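Dadomeck Opens Grease Duct and Kitchen Exhaust Service in Grakotcombe

GRAKOTCOMBE, January - I've been cleaning restaurant exhaust hoods for 15 years, and I'm so happy to say my company, Dadomeck, finally has its own shop in town! We start taking calls this month, day or night (yes, even at 2 a.m., when the fryers are off).

A standard hood and fan cleaning is $269, and $313 if your duct runs up through a second floor. Rooftop fan belts and hinge kits are extra, so call me first and I'll give you a price over the phone.

Ask for Gráinne Keane at the front desk. 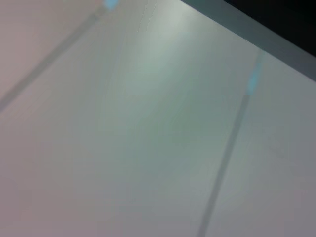
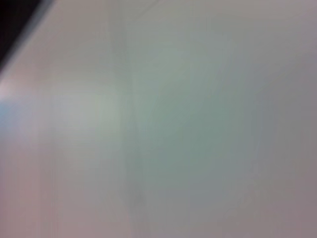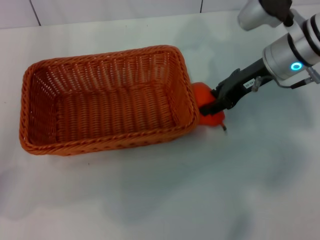

Borislav Begović wrote back that his fan has been rattling since fall and he'd like to be first on the list, if we can come before the lunch prep starts.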